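合唱团演出前一个月突然换声部，该怎么办？

发布在：合唱与声乐 > 业余合唱团
标签：换声部、女低音、背谱、音乐会

Conceição Macedo

大家好，潜水很久了，第一次发帖，写得有点乱请见谅。

我在 Pallanance 一个社区合唱团唱了7年女高音二部，每周排练一次，水平就是普通爱好者，能看五线谱，但视唱很慢，基本靠跟着旁边的人和回家听录音。我们秋季音乐会定在 Tue 13 October（周二晚上，对，就是星期二，场地只有那天有空），曲目从四月就开始排了，我的部分差不多都背下来了。

结果上周排练结束，指挥把我和另外一位团员叫住，说女低音那边走了几个人，声音撑不起来，问我们愿不愿意挪过去。我当时脑子一热就答应了！回家翻开谱子才开始慌。旋律我太熟了，一张嘴就往女高音那条线上跑，尤其是 Symonenko 那首无伴奏的，中间有一大段女低音和女高音二部只差一个二度，我唱两小节就被拐走，自己还浑然不觉，要等到终止和弦不对劲了才发现。 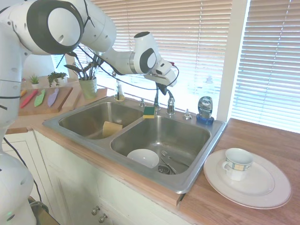 另外还有音域的问题。我往下能唱到小字组的 A，但是很虚，像在叹气。最低的那几个音坐在后排的人肯定听不见。我试过使劲往下压，第二天嗓子就发紧，说话都哑哑的。

想问几件事：一是怎么才能把原来那条旋律从脑子里“洗掉”；二是低音区的音量有没有可能在这么短的时间里练出来；三是音乐会要求脱谱，我是不是应该跟指挥商量一下，让我拿着谱夹上台？我们团以前有人拿过谱，但是指挥脸色不太好看，我有点怵。

补充一下，我们没有钢琴伴奏帮忙单独练，只有团里发的分声部录音，是电脑合成的那种嘟嘟声，听久了头疼。我家里有一台小电子琴，弹单旋律没问题。

Annag Tosh

抱抱你，我完全懂！我前年也是从女高音二部挪到女低音，当时我们在 Skeketness 的教堂演出，离正式上台的时间比你还短，头两次排练我基本是对口型混过去的（指挥大概知道，没拆穿我）。

先说洗旋律这件事。我的经验是别想着洗掉，洗不掉的，我到现在听见那几首歌脑子里响的还是高音那条线。我后来的办法是把女低音当成一首新歌来学，头一个星期完全不听合唱的完整录音，一遍都不听，开车做饭都不放。先在电子琴上弹，跟着念音名，再念歌词的节奏，不带音高，等嘴巴熟了再唱。顺序听着很啰嗦，可是真的管用，特别是念节奏那一步。女低音的节奏经常和上面两个声部错开一点点，你要是节奏先跑了，音高马上就跟着跑。

等单独唱能站住了，再把干扰加回来。我是左手弹自己的声部，右手弹女高音，边弹边唱自己的。手不够用的话就用手机录一遍自己唱原来的女高音二部，然后放着录音跟自己打架。听自己的声音来拐自己，比听那个嘟嘟声难多了，但过了这一关，排练的时候谁也拐不走你。

Symonenko 那首我们团也唱过，你说的那段二度我印象太深了，唱得我牙根发酸。我的笨办法是在谱子上把每个乐句的第一个音圈出来，再写上这个音从哪里来，比如“接男高音刚唱完的那个音”，或者“自己上一句的尾音往下一个全音”。这样每句开头都有地方抓，中间就算歪了，下一句还能爬回来。还有，别把耳朵伸到女高音那边去，去听男低音！你们两个声部之间的关系往往干净得多，听着他们唱心里会踏实一些。 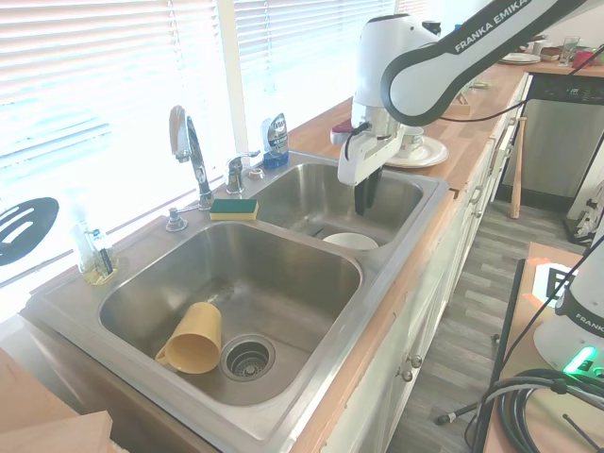
站位也可以跟指挥提一下。刚换过来的人最好左右各站一个唱得稳的老女低音，千万别站在靠近女高音的那个边上。我第一次就站在边上，右耳朵整场都是原来的旋律，出来一身汗。

谱夹的事，我觉得早点去说，别拖到最后一次排练。指挥请你救场，理应给你一点余地。我当时的做法是折中：18页的那首大曲子拿谱，其他短的背下来。黑色谱夹拿低一点，眼睛多抬起来，台下根本不会在意。

Breta

楼上讲得很细了，我只说低音区。我不是专业老师，是跟着老师学过几年的人，你参考着看。

别压！压喉咙是最快把嗓子弄坏的办法，你第二天发紧就是身体在提意见了。一个月内音量不会有多大变化，能改善的是清晰度。低的地方把元音唱得亮一点，往前放，有点像用正常说话的声音去讲给房间另一头的人听，气不要一口全送出去，句头吐字清楚一点。你现在觉得像叹气，多半是漏气太多。可以先从说话音高开始哼，哼着往下走，走到开始虚的那个音就停，别跟它较劲，隔天再来。每天练2次，每次短一点，比周末一口气练很久要好。

还有一个心态上的事，女低音最低的那几个音，团里本来就不靠某一个人撑。你中间音区唱稳了，指挥就已经赚到了。真要是那个 A 出不来，轻轻带过去，口型跟上，不丢人。

如果哑的情况超过两个星期还不好，就去看耳鼻喉科，别自己买润喉糖硬扛。

Conceição Macedo

谢谢两位！！昨晚照着 Annag 的办法只念节奏，念到家里人以为我在背咒语，哈哈。果然有两处的节奏我一直是错的，跟女高音唱成一样了，难怪每次到那里就散。

压嗓子我已经停了，今天说话舒服多了。站位也发消息问了指挥，她说可以，让我站到第二排中间。谱夹还没敢提，打算下次排练早点到，当面跟她讲。

再追问一句，自己录音跟自己打架的时候，你们是戴一只耳机还是两只？我戴两只听不见自己唱的音准，摘一只又好像没什么干扰了。

Annag Tosh

戴一只，音量开大一点点就好，另一只耳朵留给自己。要是还觉得太容易，就干脆不戴耳机，用音箱放，人站到离音箱近的地方去唱，那个感觉最接近排练现场。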